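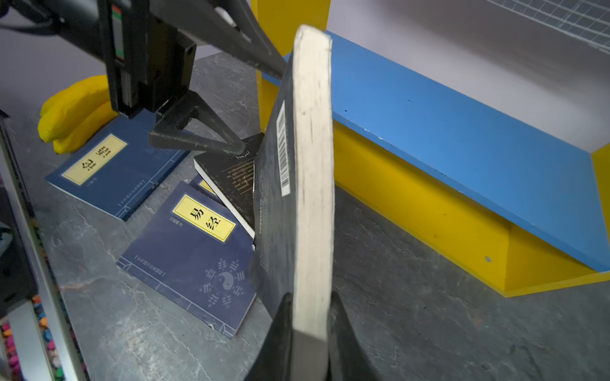 Mimonow User Guide > Section 3: Adding your books

Welcome to the fun part! If you've worked through Section 2 you have an account, an empty catalogue and a phone or tablet with the Mimonow app on it. By the end of this section you'll have real books in there, each with a home on a real shelf, and you'll be able to find any of them by typing three or four letters of the title.

Applies to Mimonow version 11 and later. Last checked 9 Oct 2025.

3.1 What you need

- The app, signed in as an Owner or Helper. Guests can look but can't add.
- A decent light. A desk lamp is lovely, daylight from the side is even better.
- An armful of books. Start with one shelf, and please don't empty the whole bookcase on to the floor (we've all done it).
- Pencil and paper for oddities.

3.2 Make your shelves first

You can scan books before you've made any shelves, but they all land in a holding area called Unplaced and you'll have to move them later.

1. Tap Places, then the plus sign.
2. Choose Bookcase and give it a name you would say out loud. "Landing" is good. "Bookcase 1" is fine until you buy another one.
3. Enter the number of levels. Mimonow counts from the top down.
4. Tap each level to name it, or leave it as Level 1, Level 2 and so on.
5. Tap Save. The bookcase appears as a little drawing with its levels stacked up, and you can drag it about the room plan if you made one in Section 2.

Note: Choose upright or stacked for each level. On an upright level, books are listed left to right. On a stacked level they are listed from the top of the pile down. You can change a level over at any time without losing anything.
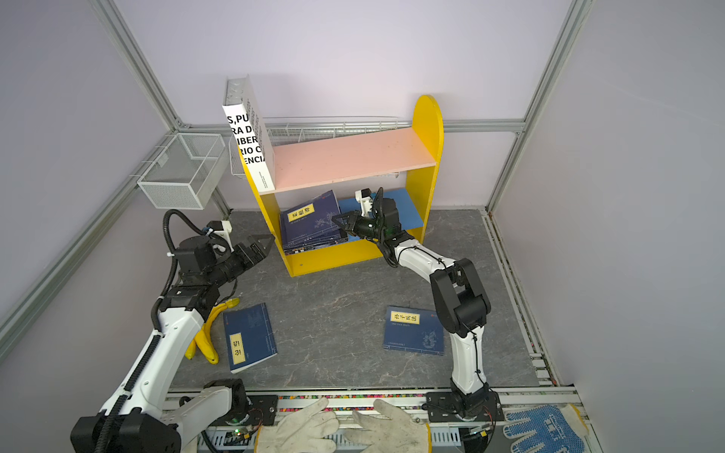 Fig. 3a. A book leaning upright above, books in a stack below.

3.3 Scan a book

1. Open the level you want to fill and tap Scan here. The level name stays in the blue bar while you work.
2. Find the barcode. It is usually on the back cover, but it may be inside the jacket flap, or printed sideways. Sideways is no trouble at all, the reader copes with any angle.
3. Hold the phone a hand's width away until you feel the buzz.
4. Check the title and the cover that come up. If they're right, do nothing and pick up the next book. Mimonow saves by itself after two seconds.
5. If they're wrong, tap Not this one and pick from the list.
6. Tap Done when the level is full.

Once you get the rhythm this is wonderfully quick. Meenakshi Thakur, who looks after our help desk, did her own 335 cookery books in one afternoon in July and stopped for tea twice.

Caution: Library stickers, shop price labels and school labels often carry a barcode of their own, and it won't match a published title. If the app says "Number not recognised", look for a second barcode starting 978 or 979 before you try anything else.

Caution: Don't peel off an old label to get at what's underneath. The glue can take the surface of the cover with it. Use 3.4 instead.

3.4 Add a book by hand

Older books, privately printed books and plenty of children's books have no usable barcode. They're often the best things in the house, so do put them in!

1. Tap Add by hand.
2. Type the title as it appears on the title page, which may differ from the spine.
3. Add the author, or tap No author.
4. Choose the language. Titles can be typed in any script your keyboard offers, and there's a second title box underneath for an English version if you'd like to search by both.
5. Take a photo of the cover. Lay the book flat and keep your shadow off it.
6. Tap Save.

Note: Thick books that won't lie flat can be stood up for the cover photo. Use the Straighten button afterwards if the edges lean.

3.5 Sets, doubles and loans

Sets. Scan the first volume, tap the three dots and choose Start a set. Every volume you scan after that joins the set until you tap End set. Up to 12 volumes fit in one set. For longer runs, make a second set and link the two.

Doubles. Scan a book you already have and Mimonow asks whether it's a second copy. Say yes and both copies are kept, each with its own place. Say no and nothing changes.

Loans. Open the book and tap Lent out, then type a name. The book stays on its level in grey so you know which gap it belongs in.

3.6 Check your work

1. Open Places and tap a level.
2. Compare the list with the shelf, reading the same way the app does (see the note in 3.2).
3. Drag anything that's out of order.
4. Tap Mark as checked. A small tick and the date appear beside the level.

Gaetano Tedesco, who wrote the checking screen, has 1,646 books and goes through one bookcase a month. If your collection is smaller, once a year is plenty.

Caution: Make a backup before moving house or redecorating. Go to Settings, then Backup, and choose Save a copy. Keep the copy somewhere other than the phone itself.

Next: Section 4, Searching and sorting.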